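Home | Teams | Build Log | Safety | Contact

Pre-run inspection checklist, with my comments
Student project Nirkari, two-arm robot
Prepared by Nuria Carretero, checked in June

I wrote this list for the new members. Please go through it before every run, also when the robot was used only one hour before. My comments are under the points where we had doubts.

1. Emergency stop. Press it, confirm that both arms lose drive, then release. One person stays beside it during the whole run.
Comment: OK. The button was moved closer to the operator chair after the Jodusell demo.

2. Arm clamps and cables. Turn each clamp by hand; it must not slide on the forearm. Cables need enough slack for a full turn of the wrist.
Comment: the right side had 2 screws a little loose. Tightened and marked with paint.

3. Hands. Open and close each finger at low speed with no load.
Comment: OK on both.

4. Large boxes. Lift with two hands only. Plastic film is slippery, so keep grip speed at 18 percent or less. 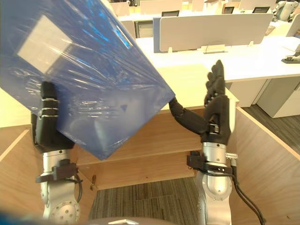 When a box is above the robot, people stay behind the tape. If it slips, let it fall. Do not try to catch it.

5. Wrist cameras. Clean the lens with the dry cloth and check that the picture is not frozen.
Comment: OK. One student used a paper towel, please do not do this.

6. Chair task, before start. Seat and gas lift must be checked for cracks. Never put your face or hand over the gas lift.
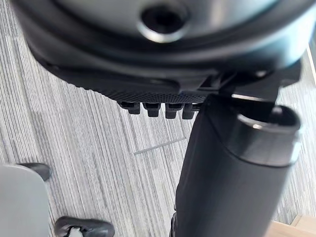

Force limit for this task is 44 newtons. If the software shows another number, stop and call me or Sakamoto team.
Comment: the limit was 58 after the update. Corrected, and I ask everybody to read the value aloud.

7. Fingers and pinch points. Nobody reaches between the seat and the cylinder while the motors have power. 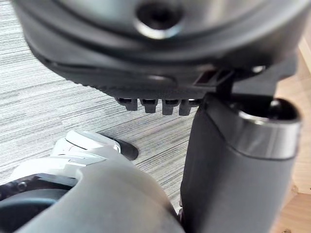

Can I adjust the chair part by hand if the robot is only paused?
Press the emergency stop first, because a paused arm still has power and can move when the program continues.

8. After the run. Arms in rest position, power off, write your name in the log.
Comment: two names were missing this month.

Filed under: Lab Safety, Student Robotics, Checklists

3 comments

kaltel_mike: Do you repeat point 2 after lunch or only in the morning? Our clamps move when the room gets warm.

Nuria Carretero: Before every run, so yes, after lunch too.

pjt: Printed this for our club. Point 5 made us check our cloth, and it was full of dust.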